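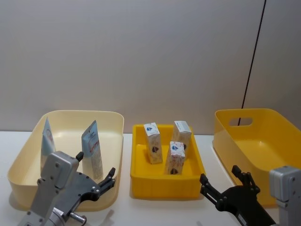
トレイに立てて入れた水色の細長いパッケージ2点

紙パック・パウチの立て置き保管と備蓄棚の回転について
カテゴリ：収納・在庫管理

1　投稿者：tana_gram　24/10/2021
常温保存品の棚を組み直しています。対象は紙パック飲料、詰め替えパウチ、レトルトの類です。現状は幅の広い浅型トレイに立てて並べ、トレイごと引き出す方式です。
棚板の有効奥行は336mm、棚はFeteroの3段。
問題は先入れ先出しが崩れることです。手前から取って手前に補充するので、奥の品が残ります。先週の棚卸しで期限を過ぎた豆乳が奥から出ました。
立て置きのまま回転を維持する方法を検討しています。寝かせる案は漏れの懸念があり保留中です。

2　投稿者：kiroku_nuki
トレイの向きを90度変えて、列を奥行方向に通してください。右列から取り、左列に補充します。右が空になったら役割を入れ替える。二列交互方式と呼んでいます。
1トレイ1品目が前提です。品目を混ぜると成立しません。

3　投稿者：mizuhiki
＞2
二列交互は入れ替え時に人為ミスが出ます。家族が複数いると「今どちらが取り出し側か」が共有されません。うちは半年で破綻しました。
トレイの前縁に札を掛けるなら別ですが、札を移す作業もまた忘れられます。

4　投稿者：kiroku_nuki
＞3
札は使っていません。取り出し側の先頭の1本だけ、上端に赤いマスキングテープを貼っています。取るときにテープを次へ移す。忘れても列の減り方で判別できます。

5　投稿者：mizuhiki
＞4
減り方で判別できるのは、補充が満列単位のときだけです。端数で買い足すと両列とも半端になります。

6　投稿者：hakari_502
回転の話の前に寸法を確認したい。
屋根型（上が三角のもの）の1リットル紙パックは底面が70mm角前後の製品が多いです。当方の手元の品は、膨らみを含めて実測71mmでした。奥行336mmなら計算上は4本で284mm、残り52mm。トレイの縁と隅の丸みで左右どちらも削られるので、内寸で測り直すべきです。
浅型は縁が太く巻いてあるものが多く、外寸と内寸の差が無視できません。

7　投稿者：tana_gram
＞6
測りました。内寸は底面で302mm、上縁で318mmでした。側面に勾配があります。4本は入りますが、最後の1本が底の丸みに乗って少し傾きます。

8　投稿者：hakari_502
＞7
傾くなら3本にして、余りに仕切りを入れた方がよいです。傾いた紙パックは隣に荷重をかけ続けるので、底の折り目が弱ります。パウチも同様で、底のマチが潰れると自立しなくなります。
仕切りはブックエンドで足ります。L字の底板を品物の下に敷けば動きません。

9　投稿者：sokoita
浅型トレイに背の高い品を立てること自体が誤りだと思います。重心が縁より上に来るので、引き出したときの加速で倒れます。容器の高さは内容物の半分以上を目安にしています。
当方はTornevholmの深型に替えてから転倒がなくなりました。

10　投稿者：kiroku_nuki
＞9
深型だとラベル下半分が見えません。期限は上端の印字で確認できても、品名が下側に印刷された製品は毎回持ち上げることになります。転倒は密に詰めれば防げます。

11　投稿者：sokoita
＞10
密に詰めれば防げますが、消費すれば隙間ができます。残り2本になった時点の安定性で評価すべきです。品名は容器側に貼れば済みます。

12　投稿者：mizuhiki
＞11
これは同意。残数が少ないときの挙動が実用上の条件です。
ただし深型は通気が悪いので、漏れたときの発見が遅れます。浅型なら引き出した時点で気づきます。

13　投稿者：nuno_to_kami
寝かせる案について。屋根型は上部の合わせ目が弱点なので、寝かせないでください。レンガ型の常温品は屋根型より横置きに耐えますが、外装に「立てて保管」とあれば従うべきです。
口栓付きパウチも立て置きです。レトルトは口栓がないので、ファイル式に縦に差すのが一番省スペースになります。

14　投稿者：tana_gram
＞13
レトルトのファイル式は採用します。書類用のボックスで幅は足りそうです。
＞9
深型は棚の段間に入らないため、今回は見送ります。段間を広げると3段が2段になります。

15　投稿者：hakari_502
段間が固定なら、浅型＋仕切りで詰めるしかないですね。
別案として、Prosisの在庫表テンプレートで期限だけ管理し、物理的な並びは諦める方法もあります。当方は502行で運用中。月初に期限の近い順に並べ替え、該当品を最上段に移すだけです。

16　投稿者：mizuhiki
＞15
502行は家庭の規模ではないと思いますが。入力が続くかどうかが全てです。購入時に入力しない人が一人でもいれば、表と現物が乖離します。

17　投稿者：hakari_502
＞16
消費済みの行も残しているので、現物はもっと少ないです。入力は購入時ではなく棚入れ時に行います。棚入れ担当が一人なら乖離は小さい。担当が複数なら向きません。

18　投稿者：sokoita
期限の表示ですが、上端に油性ペンで年月を大きく書くのが最も早いです。印字は小さく、屋根型の折り目にかかると読めません。並びが崩れていても、上から見て古い順に取れます。
パウチは油性でも擦れるので、白ラベルに書いて貼ってください。Ruggieroの再剥離ラベルは湿気で端が浮いたため、普通の紙ラベルに戻しました。

19　投稿者：kiroku_nuki
＞18
年月の手書きは当方も併用しています。ただ、並びを放棄すると結局は全部を目で追うことになるので、列の規則は残した方がよいという考えは変わりません。

20　投稿者：tana_gram
仕様を決めました。
・紙パック：浅型トレイ、奥行方向に3本×2列、奥の余りにブックエンド
・補充は右列が空になってから。端数では買い足さない
・上端に期限の年月を油性ペンで記入
・レトルト：書類ボックスに縦差し、背にラベル
・口栓付きパウチ：別トレイ、立て置き
在庫表は棚入れの担当が固定できないので見送ります。

21　投稿者：mizuhiki
端数で買い足さない、が守れれば二列交互でも回ると思います。特売のときに崩れるので、はみ出た分の仮置き場を先に決めておいてください。

22　投稿者：tana_gram
＞21
最下段の右端を仮置きにします。10月中に組み替えて、残り2本のときに倒れるかどうかも見ておきます。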